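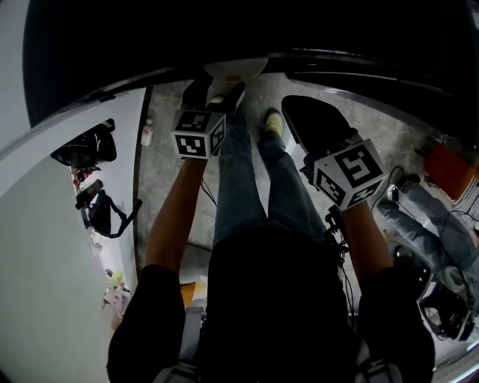
청바지 집에서 빨 때 순서 정리. 저번에 올린 글이 너무 길다는 얘기가 많아서 다시 씀. 진청, 중청, 흑청 다 조금씩 다른데 일단 공통으로 되는 것부터. 사진에 나온 바지처럼 회색 도는 파란색이면 제일 편한 축임. 생지처럼 새파란 물이 줄줄 나오는 색은 아니니까 밑에 '첫 세탁' 부분은 건너뛰고 바로 본세탁부터 봐도 됨. 검은 티랑 같이 입는 사람은 티도 같이 뒤집어서 돌려도 괜찮고. 흰 티는 안됨. 절대.

준비물

중성세제 (나는 나세로 Nasero 액체형 씀. 아무거나 중성이면 됨)
식초 조금. 양조식초 말고 그냥 싼거
큰 대야 또는 욕조
세탁망 큰거
집게 달린 바지걸이
안 쓰는 칫솔
버려도 되는 흰 수건 한 장

섬유유연제는 없어도 됨. 스판 들어간 바지는 아예 쓰지 말것. 늘어짐.

세탁 전에

주머니 확인. 앞주머니 안에 있는 작은 주머니까지. 영수증 한 장 나오면 그날 빨래 다 망함.
단추 잠그고 지퍼 올리고 뒤집기. 순서 중요. 뒤집고 나서 잠그려면 짜증남.
밑단 접어 입었으면 펴서 털기. 모래, 먼지, 머리카락 엄청 나옴.
안쪽 라벨 한번 보기. 물세탁 금지 표시 있으면 여기서 끝. 세탁소 가세요.

물빠짐 테스트

흰 수건 귀퉁이를 물에 적셔서 안쪽 시접에 대고 꾹 누른다. 열 셀 동안.
수건에 색이 안 묻음 → 본세탁으로.
연하게 묻음 → 단독 세탁.
진하게 묻음 → 첫 세탁부터.

코맘스카(Comamska) 흑청은 두 번 빨고도 진하게 묻었음. 브랜드마다 다르고 같은 브랜드도 색마다 다르니까 귀찮아도 해보는게 나음.

첫 세탁 (생지, 진청만)

1. 대야에 찬물. 바지가 완전히 잠길 만큼.
2. 식초를 소주잔으로 한 잔 넣고 손으로 휘휘 저음.
3. 뒤집은 바지를 반으로 접어서 넣는다. 구겨 넣으면 접힌 자리대로 줄이 생김. 이거 한번 생기면 안 없어져요.
4. 30분 둔다. 중간에 한 번 위아래 바꿔주기.
5. 물 버리고 찬물로 헹굼. 물이 파래도 놀라지 말것. 원래 그럼.
6. 비틀어 짜지 말고 대야 벽에 대고 눌러서 물만 뺀다.

식초로 색이 완전히 고정된다는 글도 많던데 나는 거기까진 모르겠음. 그냥 안 넣은 바지보다 좀 덜 빠지는 느낌. 소금 넣는 사람도 있고. 둘 다 넣을 필요는 없음. 냄새는 헹구고 말리면 날아감. 표백제 쓴 직후에는 식초 절대 쓰지 마세요, 섞이면 위험한 가스 나옴.

얼룩 먼저

전체 빨기 전에 얼룩부터 처리. 말라붙은 다음에는 두 배로 힘듬.

기름(삼겹살, 튀김): 주방세제 한 방울, 칫솔로 톡톡. 문지르면 그 부분만 허옇게 됨.
흙: 완전히 말린 다음 털고 나서 물. 젖은 상태로 비비면 더 파고들어감.
커피: 미지근한 물에 중성세제 풀어서 두드리기.
볼펜: 소독용 알코올 면봉. 뒤에 휴지 대고. 안 보이는데 먼저 테스트.
피: 찬물. 뜨거운 물 쓰면 굳어서 끝.
껌: 비닐에 얼음 넣고 대서 굳힌 다음 카드로 밀기.

콘크리트 바닥에 앉아서 일하는 날이 많으면 엉덩이랑 무릎 쪽에 허연 가루가 잘 끼는데 이건 물 묻히기 전에 마른 솔로 털어내는게 먼저임. 결 따라서 아래로.

본세탁

세탁기 기준. 손빨래도 순서는 똑같음.

1. 뒤집은 상태로 세탁망. 한 망에 한 벌.
2. 찬물, 울코스 또는 섬세코스. 30도 넘기지 말것.
3. 세제는 표시량의 반만. 많이 넣으면 헹굼이 안 되고 접힌 데 하얗게 남음.
4. 탈수는 제일 약하게. 길어도 5분.
5. 끝나면 바로 꺼낸다. 젖은 채로 두면 냄새도 나고 주름도 박힘.

드럼은 빨래를 꽉 채우지 말고 반만. 통돌이는 바지가 물에 충분히 잠기게. 후드티처럼 지퍼 큰 옷은 따로 돌리기. 수건은 먼지 묻으니까 역시 따로.

말리기

탈수 끝난 바지는 허리 양쪽 잡고 세게 두세번 턴다. 옆선을 손으로 쭉쭉 펴주고 주머니 안감도 밖으로 꺼내기. 안 그러면 주머니만 하루 종일 축축함.

허리를 집게로 집어서 둥글게, 바람 통하게 걸기. 뒤집은 채로. 그늘. 베란다 해 드는 쪽에 널면 어깨… 아니 무릎부터 색 빠짐. 장마철이면 선풍기를 밑에서 위로 쏴주면 훨씬 빨리 마름.

건조기는 웬만하면 쓰지 마세요. 급하면 저온으로 짧게 돌리고 나머지는 걸어서. 게벡(Geveck) 슬림핏 하나 고온으로 돌렸다가 기장이 발목 위로 올라와서 지금은 잠옷.

얼마나 자주 빠나

제일 많이 물어보는 건데 정답은 없음. 여름에 매일 입으면 일주일에 한 번은 빨아야되고 가을 겨울에는 대여섯 번 입고 한 번. 안 빠는 날은 벗어서 바로 장에 넣지 말고 하룻밤 걸어두기.

냉동실에 얼리면 세균 죽는다고 하는거, 나도 해봤는데 냄새 그대로였음. 그냥 빠세요.

자주 나오는 질문

허리가 늘어났어요
면 100이면 빨고 나면 좀 돌아옴. 스판은 한번 늘어나면 거의 안 돌아옴.

신발에 물이 들었어요
밝은색 운동화 신는 사람은 밑단을 한 번 접거나 짧은 기장 입기. 이미 들었으면 마른 지우개로 먼저 살살, 안되면 중성세제 묻힌 칫솔. 노랑이나 연두 계열은 흰색보다 티가 덜 나긴 하는데 가죽이면 빨리 닦는게 좋음.

다림질 해도 되나요
뒤집어서 중간 온도, 살짝 덜 말랐을때. 앞주름은 잡지 마세요 그 줄만 하얘짐.

무릎 나온거
분무기로 안쪽에 물 뿌리고 손으로 모아준 다음 스팀. 완벽하게는 안 돼요.

수선 맡길 거면 한 번 빨고 나서 맡기기. 안 빨고 기장 줄였다가 줄어들면 답 없음. 흑청 관리는 길어져서 9월에 따로 올릴게요. 질문은 댓글로, 답은 좀 늦음.

2022-06-17 수정. 탈수 시간 고침.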